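Keeping two people's pill bottles straight in one kitchen

So-yul Son
Skammont Neighbors > Health and Home
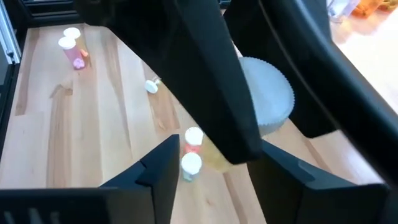 Two small pill bottles on the table.

My father moved in with us in July, and now he and my husband both take a daily tablet from the same pharmacy. The bottles are the same size and the labels are in tiny print. Last week my husband opened the wrong one and caught it only when he saw the color of the tablet. Dad is 82 and doesn't want me handing out his pills like he's a child. He won't use a phone reminder either. How do other people keep this straight?

Posted by trernetti76
Keep them in different rooms. We had this with my mother-in-law and that fixed it. Hers stayed on her dresser and mine went in the cabinet over the coffee maker. Not the bathroom, it gets too steamy in there.

You can also ask the pharmacy for large-print labels. Mine did it free, but I had to ask twice, and the first refill after that came with the small print again. Put a thick rubber band on your dad's bottle so he can tell by feel. If you have grandkids visiting, both bottles need to be up high no matter what.

Posted by Jostier
weekly pill box, 10 bucks

Posted by Do
The pill box is a good idea, but check with the pharmacist first. Some tablets are supposed to stay in the original bottle, and one of mine is like that. If his are fine to move, let him fill the box himself, same time every week. My dad did his after supper and didn't mind me sitting there with the crossword.

If your husband may have taken any of the wrong ones before he noticed, call the pharmacy and tell them. Keep a list of what each of them takes on the fridge too. The ambulance crew asked us for one.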